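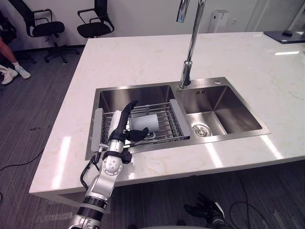
The sink rack thread (you did ask)

Marlene Buschmann
February

Right, so I mentioned the over-the-sink dish rack in passing last night and my replies filled up with people wanting to know if it slides about, does it scratch, what about pans. Putting it all in one place so I can point people at it. Kettle's on, this may go on a bit.

First, the set-up for anyone new. We moved to Clutlow in the autumn and the kitchen came with a big island, white marble with a bit of gold and grey running through it, and the sink is in the island. Two basins, stainless steel, the left one bigger. Tall curved tap standing where the divide is.

I'd never had a sink in an island before. It looks lovely in the estate agent's particulars. Then you wash up your first roasting tin and realise there is no wall, no windowsill and no draining board. The water goes wherever it likes!

For the first month I used a tea towel folded in half on the marble. Then two tea towels. Then I was washing more tea towels than dishes and my sister, on a visit, asked whether we'd had a leak.

Next came a proper stand-up drainer with a tray, the sort everyone has. Perfectly good drainer. It took up a great chunk of the island and the tray held a little pond at one end which I forgot about every time. It's with a student in Vulbridge now and I believe they're very happy together.

So: the rack. It's stainless steel rods with a light grey plastic piece at each end, and the end pieces sit on the rims of the basin. It's adjustable, so you slide it out until it reaches from one side to the other. Drips go straight into the sink. That's the whole invention.

I got mine from Zekeo, the homeware place by the station, on the shelf with the reduced oven gloves. I'd gone in for oven gloves. I did not come out with oven gloves.

MEASURE THE BASIN FIRST. The inside isn't the bit you want, you want the distance from rim to rim, because that's what it rests on. I measured the inside, bought one that was too short, and had to go back on the bus with it sticking out of my bag.

The unit the lady at Zekeo showed me was for a single sink 80 cm wide and she was adamant it'd "do for anything". It won't do for anything! If you've got a double, measure the one basin you'll be using and ignore the rest.

Which basin, though? I changed my mind on this more than once. I had it over the right one to begin with, thinking I'd wash in the big one and drain in the small one, like my mum did. Sensible, you'd think.

But the right basin is the one I want clear. Rinsing lettuce, filling the bucket, draining pasta, standing a pan to soak out of sight. So the rack went left and the right stays open. I wash in the right as well. It feels deeper and I splash less, and the big basin just catches drips.

If you only ever use one side of a double sink, that's your free draining board, sitting there. I went all winter not seeing it.

Does it slide about? A bit, if you knock it. The plastic ends grip the steel fairly well when they're clean and hardly at all when there's washing-up liquid under them. I wipe them when I wipe the tap. Takes a second.

Does it scratch? Not so far. It's plastic on steel where they touch. What I wouldn't do is rest an end of it on the marble. Marble marks if you look at it sternly. I keep metal off it, and lemon, and vinegar, and red wine after the Christmas business.

What goes on it well: mugs, glasses, chopping boards laid flat, the colander, lids, anything you've just rinsed and will want again in ten minutes. Light cups are happiest in the middle, where the rods are steady under them.

What doesn't: plates. There's nothing to stand them up against, they're just rods side by side. You can lay a plate face down and lose half your space. I dry plates by hand and put them away. It's seven plates at the absolute most unless people are over.

Cutlery, no. Teaspoons drop through end first and you hear them go. I've got an old enamel mug that I stand on the rack for cutlery, and it lives in the cupboard the rest of the time.

Heavy pans, I'm cautious. It'd probably hold the big casserole, but I don't want to be the one who finds out, with that dish in particular. It was my aunt's and it came over from the Sauerland wrapped in a duvet cover. It gets dried and put straight back on its shelf like royalty.

Someone asked about baby bottles. Yes, lovely for that, upside down, and all the little bits too if you pop them in a sieve on top. My niece does this at hers.

Tall tap or short tap does make a difference, by the way. Ours arches right up, so I can leave things on the rack and still swing water over to the other basin. In our old flat the tap was so low I couldn't get a jug under it, never mind a rack with mugs on.

Tap tip while I'm here. Chrome shows every drop. Dry cloth, once at night, done. I used to buy a spray for it and the spray was no better than the cloth.

OK the strainer question. The round chrome one in the bottom of the basin – lift it, empty it in the food bin, rinse it the other way up. Old toothbrush round the edge if it's got grim. I do it while I wait for the kettle.

And the little slots in the back wall of the basin are the overflow! A couple of you asked me what those were and I was so pleased to know something. They want cleaning as well. I'd never once done it in any house I've lived in. Bottle brush, hot water, a drop of washing-up liquid, leave it, flush it with a jug. I won't tell you what came out.

There's a small round hole in the sink deck too, over at the back right corner. I've got plans for a soap dispenser there. I've had those plans since October. My husband says it's for a filter tap. We're each waiting for the other to do something about it.

NOW the carpet. I knew you'd bring up the carpet. Yes, there's carpet round the island. Dark grey, striped. We didn't choose it. I'd never have put carpet anywhere near a sink and I spent the first fortnight pricing up lino.

The quote for taking it up and putting something sensible down was over 1,000 pounds and that was before anyone had looked at what's underneath. So the carpet's staying for now and I've made my peace with it. It's warm on the feet at six in the morning, I'll give it that.

It's also why I got so worked up over drips in the first place. With a tiled floor I might never have bothered. With carpet, every wet saucepan I carried across to a tea towel was leaving a trail, and damp carpet in a kitchen smells like a wet dog quicker than you'd believe.

The rack cut that down no end. Things come out of the water and go sideways about a forearm's length and stop there. Nothing travels over the floor dripping. I've still got a washable mat I put down for big wash-ups, but it mostly lives rolled up in the hall cupboard.

Cleaning the rack itself. I take it off, lay it in the big basin, hot water and a brush along the rods. The ends are the bit that gets slimy, on the underside where they sit on the rim. If yours has gone a bit pink under there, that's what it is, and it scrubs off.

We've got hard water in Clutlow, so I get white spots on the rods. Damp cloth with a bit of vinegar, IN THE SINK, well away from the marble, rinse it like mad, dry it. Please don't do that on the worktop and then write to me.

When we've got people round the rack comes off altogether, gets squashed back to its shortest and goes in the cupboard next to the baking trays. That's the thing I like best about it. My old drainer was on show for every birthday we had in that flat.

Would I recommend it to a family of six with no dishwasher? Probably not on its own. It fills up fast. You'd want somebody standing there with a tea towel, and good luck finding them. For two of us, plus whoever's turned up for lunch, it's plenty.

Edit to answer the cost: I genuinely can't remember, the receipt's gone. Less than the tray drainer. A lot less than the bamboo one some 400 people seem to have sent me the link to. It's a beautiful thing, but I don't fancy bamboo over water all day.

Another one that's come up: can you roll it up? No, that's the other kind, the roll-up mat. I borrowed one for a week. It was good for resting a hot tray on but it crept towards the edge every time I put a mug down. The one with proper ends stays where I've left it.

And to the person who asked whether I dry my hands on the tea towels or have a separate towel: separate towel! It's on the oven door. My mother would rise up.

Next up is the cupboard under the sink, which I've been avoiding. There's a bag of bags in there and I think behind it is another bag of bags. I'll do a new thread when I've got it all out on the floor. If anyone's got a good way of storing a washing-up bowl that won't fit upright, tell me tonight, please, I'm starting first thing.

Contact Marlene Buschmann | © Marlene Buschmann | Back to top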